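3 August 2022

Ok so I finished the 13 day cleanse. Lost 4 pounds, gained 3 of them back over one weekend at my cousin's, and I have opinions. Typing this on my lunch break so forgive the mess.

My opinion is that cleanses are a bad deal and we should quit recommending them to our friends. I say this as someone who recommended them to my friends. Sorry, everybody.

I did the Girnness one. You've seen it, the little bottles, green label, every second person at my gym in Cledthorpe had one in their bag this spring. 483 dollars if you get the full box. I paid that. With a credit card. For juice and some powder that tastes like a lawn.

Day one, fine. Day two, headache. Day five I cried at a tire commercial and went to bed at 7:40. 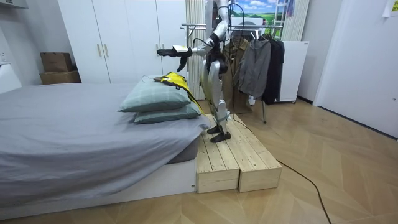
And the whole time I kept telling people how clear headed I felt. I did not feel clear headed. I left my keys in the freezer. But when you've paid that much and told the entire office, you're going to feel clear headed if it kills you. I think that's most of what these programs sell. You pay a lot, you suffer a bit, and then you do their advertising for free.

My friend Jerome Policarpio tried to warn me. He did a different one last year, Kanaujia, the tea one, and quit after a few days with stomach cramps. I told him he hadn't prepared properly. I really said that. There's a prep week, you see, where you give up coffee and bread and anything with a face, so if it goes badly you can always say the person skipped prep. Very handy for the company.

What bugs me more is the word toxins. I emailed and asked which ones. Got back a nice long reply about how modern life is a burden on the body, plus a coupon. No toxins named. Not one! My doctor, when I finaly asked her, said I have a liver and two kidneys and they're doing okay, and had I been sleeping.

Had not been sleeping.

So that's what I do now. Lights out at ten thirty, phone in the kitchen. I walk up to Fodside and back most mornings before work, and I eat lunch at an actual table. Eggs. Beans. Toast, glorious toast. Boring as anything and I can't get a single person at the gym to ask me for details. There's no box to show them. It's hard to brag about beans.

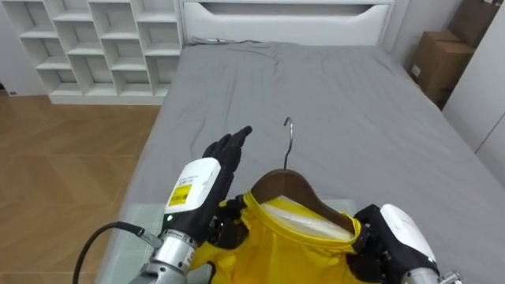
*Yellow shirt, wooden hanger, gray fitted sheet.*

Some people will say the cleanse "reset" them and got them eating better afterwards. Ok. Maybe. My sister swears it did that for her and I'm not going to argue with a woman who now voluntarily buys kale. But she also started going to bed earlier, quit drinking on weeknights and got out of a job she hated, all in the same month, and the bottles are getting the credit for it. I'd give the job thing at least half.

And yes I know, grown adults can spend thier money how they like. I'm not asking for a law. I'd just like the gym to take the display off the front desk, where it sits right next to the sign in sheet, where the new people are standing there feeling bad about themselves. That's a rotten place to put it. I told the manager so. He said they get about 200 dollars a month out of it, which was more honest than I expected, and he hasn't moved it.

If you're halfway through one right now and feel awful — eat something. Call your doctor if it's more than awful. Don't finish it to prove a point to a box.

Anyway. Lunch is over. I still have six bottles in the fridge if someone wants them, though after all this I don't know why you would.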